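Speaker notes: Wide fingers or narrow fingers for two-handed tool use
Zuditz workshop, September session

Slide 1. Title

Say who I am and keep it short. The talk before mine is on force sensing, so the room will already have heard the general pitch for better hands. Go straight to the question we had in the lab: if you are buying one set of fingers for a two-arm station that has to use ordinary household tools, which shape do you buy?

We compared two finger sets, the narrow Ploltov and the wide Floris. Same arms, same operators, same table. The controller was a Wojcik on both arms for the whole comparison. We did start with a different one and threw those runs out. Mention that now so it doesn't come up as a surprise at the end.

Slide 2. The task

One arm holds the dustpan. The other arm picks up the brush, brings it over and sweeps a pile of dark pellets into the pan. The brush starts in a wire dish rack.

Reasons for picking this task, if asked: it needs both hands at once, the tools are cheap, and neither tool was designed with a gripper in mind. The handles are curved and smooth. A person shifts their grip on them without thinking about it and our arms can't do that.

We ran 48 trials per finger set. Operators switched sets halfway through each session so that neither set got all the tired runs.

Slide 3. The approach

Talk about opening width first. On the wide set we limited the opening to 70 millimeters. They can go further, but past that point the operators lost track of the fingertips in the wrist view and started closing late.
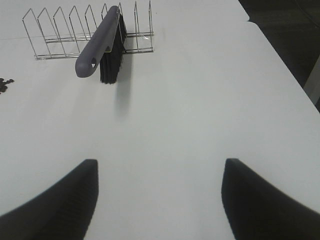
The approach angle matters more than the opening. With the narrow fingers you can come in nearly straight down between the wires. With the wide ones you have to come in from the side and take the handle where it clears the rack. Operators figured this out in their first session and after that the two sets took about as long as each other to reach the brush.

Don't get drawn into a discussion of the rack. Yes, you could lay the brush flat on the table. We tried it during setup, and flat is harder for both sets because the fingers hit the tabletop before they get under the handle.

Slide 4. What counts as a grasp

We called it a grasp if the tool came up and stayed in the hand through the first stroke. Lifting alone doesn't count. If the tool rotated in the fingers but stayed put, it counts, and we marked it as a rotation.

Pause here. People in this field use the word "grasp" for at least three different events and someone will want to compare our numbers to theirs.

Slide 5. Closing on smooth plastic

Rounded plastic is the hard case. The contact patch is small, the surface is shiny, and a little error in wrist angle turns into a lot of rotation later. Point out how plain the background you have to work with is at close range. Once the fingers are in, the operator is steering on edges and highlights.
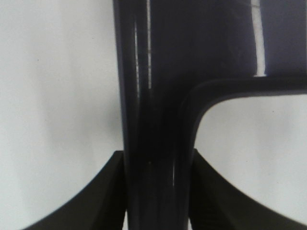

Wrist view at close range, fingers in contact on both sides of a dark plastic bar.

Things to say on the wide fingers:

Better at resisting twist. When the brush meets the pile, the load is out at the end of the tool and tries to turn the handle. The longer contact holds it.

Worse at small corrections. If you land off center, you usually have to open, back out and come in again. The narrow set lets you nudge.

They block the view. The curved outer profile hides the lower corners of the wrist view. Our operators got used to it. A learned policy may not care, or may care a lot, and we haven't tested that yet.

Slide 6. Results

Put the table up and give people time to read it. Don't read it aloud.

The number I want them to leave with: of the 48 trials on the wide set, 6 ended with the brush dropped during the sweep. The narrow set dropped it more often, and nearly all of those drops came after a rotation. The pan almost never fell with either set. Holding a thing still is easy.

Sweep quality was a wash. Once both tools were held well, the pellets went in.

Slide 7. Both arms together

Explain the coordination problem. The pan arm has to stay low with its open edge facing the pile. The brush arm has to come across without its forearm running into the other one. Wide fingers make each hand bigger, so the space between the hands gets smaller, and you plan the stroke around that. We moved the pile toward the pan side to give the brush arm a longer run.

Say that the fixed camera was the view operators trusted for this part. They used the wrist views for picking up and the fixed view for sweeping. 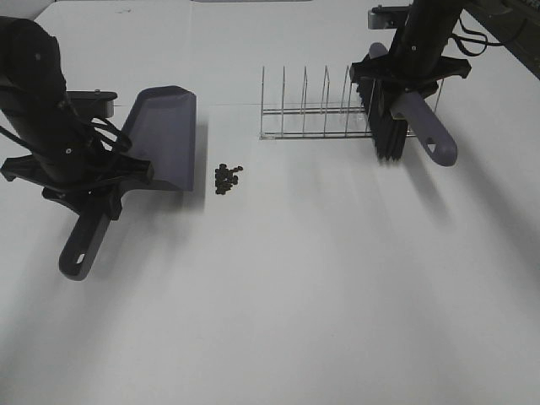 Mabli Bellis asked at the dry run whether the wide fingers were winning on shape at all, or only on pad area, and said she would want to see narrow fingers with a longer pad before she spent money on either.

Fair question, so answer it before someone else raises it. We don't have that data. The pad materials also differ between the two sets, and we used both as delivered. If I had to guess, pad length is doing most of the work. Say clearly that it is a guess.

Slide 8. The controller

Keep this to one minute. The early controller overshot on closing, and with smooth handles an overshoot pushes the tool sideways before the second finger touches. On the Wojcik we slowed the last part of the close and the problem went away for both finger sets. If your gripper results look bad, check this before you order new fingers.

Slide 9. What we'd buy

Wide set for the sweeping station. Narrow set if the job is mostly picking small things out of tight places. We left the wide ones on.

Next up is the longer narrow pad, then the same trials with a wet handle.

Questions. If the time runs short, skip slide 8 and offer to go over it at the break.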